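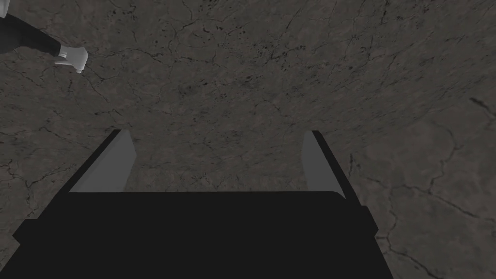
Slide 1. Simulated gripper, fingers open, over cracked ground.

Leave this up while people sit down. Say who I am and that Müzeyyen Bilgin did the simulation work and will take the technical questions at the end.

Start with the question on the programme: can a machine do the chores yet? My answer is "a few of them, slowly, with somebody nearby". Then go back to the slide. It is a render. Two flat fingers on a wide black body, nothing between them. Most of our work starts at a point like this, with nothing in the gripper.

Point out the surface. Cracks, specks, patches of different texture. A kitchen floor is kinder in some ways and worse in others (crumbs, reflections, a tea towel someone has dropped). Don't spend long on this.

Slide 2. The Enton trials. We gave it 3 chores: clearing a table, sorting cutlery, and putting stock back on a shelf in the Sheehan workshop. 600 attempts in simulation, 251 finished without help. Read both numbers out slowly. Cutlery was the worst of the lot. Thin things lying flat are hard for two fingers, and forks catch on each other.

Slide 3. Same chores on the real arm at Sheehan, 126 attempts. Don't give a percentage here, the shelf heights were changed in January and the two halves don't compare. Cengiz Tokgöz has the full table if anyone wants it.

Pause for water.

Slide 4. What a person does without thinking. Wiping under a plate. Noticing the jar lid is loose. Stopping when the cat walks in. None of this is in our task list and all of it is part of the chore.

Shop floor is nearer than the home. Same bins, same parts, same light. If asked about Drernard, say we have seen the demo and haven't tested it.

Slide 5. Cost. Skip if we are past twenty to four.

Last slide is contacts. Zodar paid for the workshop time, thank them by name. Hand over to Müzeyyen.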